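Zesudow Community > Home > Cleaning > Tables and counters

How do I get a coffee spill off a pale table without smearing it everywhere?

Viewed 1000 times

posted by marnie_k

I finally have the table I wanted! It's a Laitinen, the pale gray-white one with the slightly mottled top, and I love it more than is reasonable for a piece of furniture. It lights up the whole room. But we are a coffee house (three big drinkers, all of us clumsy before 8 am) and I've found out that every drop shows.

When somebody knocks a cup I grab whatever is near and start scrubbing, and the puddle goes but then there's this grayish haze over a much bigger area than the spill ever was. I only see it when I sit down later and the light comes in from the side. I go over it again with more cleaner and the haze just moves. Paper towels leave bits behind too.

I've got a stack of microfiber cloths and a bottle of Endine surface spray. Is there a right order to do this in? And should I be worried about staining? Also, what about spots that are so small I can't tell if they're coffee or a mark in the finish?

Hadi Bitar

Oh, I love this one. I have a pale table too and I've become a bit of a spill nerd over the past year, so please forgive the length!

You already own the right stuff. Microfiber is wonderful for coffee, it drinks the stuff up, and I think what's going wrong is the scrubbing. When you rub a puddle you're painting a thin coat of coffee over clean table, and then the spray turns it into a thinner coat. I go in this order:

1. Get the cup safe first. Stand it up, hold it low down near the base, and move it well away from where you're going to work. If it has a wet bottom, put it on a saucer or it'll leave you a ring to clean as well.

2. Fold the cloth before it touches anything. In half, then in half again, so you have a thick pad with lots of clean sides to turn to. Lay it over the puddle and press. Count to five, lift straight up, turn to a clean side, press again. No rubbing yet! If the puddle has thrown out a little arm to one side, start out there and work back toward the middle.

A dark puddle with faint gray smudges around it on a pale top, and a purple cloth next to it, is what the second picture has, and it's a great one for seeing how much wider the smudged part can be than the puddle. The first is nearly all gray with one tiny dark speck in the upper half.
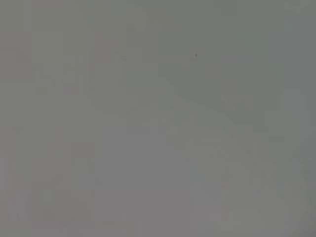
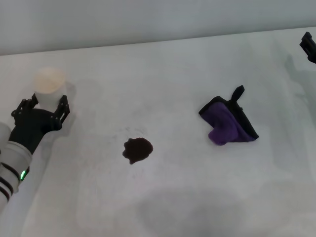

3. Take a second cloth, damp with plain warm water and wrung out hard. Wipe in one direction, in long overlapping strips, going well past the edge of where the spill was. Rinse it and do the same again. I skip the spray completely unless there was milk or sugar in the drink.

4. Dry it right away with another clean cloth. This is the step I left out for months and it made the biggest difference of anything. The haze on my table was mostly water that had dried by itself with a little coffee in it. Buff until the cloth glides.

5. Get your head down level with the table and look across it toward a window or a lamp. It feels silly. Do it anyway, you'll spot every streak you missed and you can fix it in ten seconds.

For tiny specks: touch it with a damp fingertip. If it sticks to your finger it was a crumb or a bit of dust. If it softens and smears, it's dried coffee, so lay a warm damp cloth on it for 2 minutes and wipe. If it doesn't change at all, leave it alone for a day and look again in better light. With a mottled top some of them are just the pattern, and I once spent half a morning trying to remove part of my table.

On staining, I can't speak for your exact finish, so have a look at the care leaflet. Fresh coffee has come off mine every single time, including one that sat through a long phone call with my sister. Enjoy the table!

pilvi77

cold water not hot. my mom always said hot sets it. and use less spray

marnie_k

Thank you both!! Hadi, I did the press and lift thing this morning (yes, already, don't ask) and the pad took nearly all of it in two presses. I could not believe how clean it was before I'd even got to the water. Is the cold water thing true, though? And does it matter that my cloths have a stitched trim round the edge? Mine feel a little stiff there.

Hadi Bitar

Yay! So glad. Cold versus warm, I think pilvi's mom was talking about fabric, where I'd go with cold too. On a hard table I've used both and couldn't tell you which was which afterward. Warm cuts through milk better, so that's my habit.

Trim is fine, just fold so it's tucked inside and the soft part does the wiping. I do have some Grilus cloths with no border at all, and they're lovely for drying, but I wouldn't rush out and replace good ones. If your cloth has a hanging loop, use it! Mine go on a hook by the sink so they dry out between spills, and having one within arm's reach of the table is half the battle.

Wash them without fabric softener. Softener leaves a coating and they stop soaking things up, and then you're back to pushing coffee around.

tomcat_dee

I just use a dish towel and it's fine? Mine is a dark table, though, so maybe there's haze all over it and I've never known. Going to go look at it sideways now.

marnie_k

Please report back, Dee! I've put a hook up next to the kettle and I'm weirdly excited for the next spill.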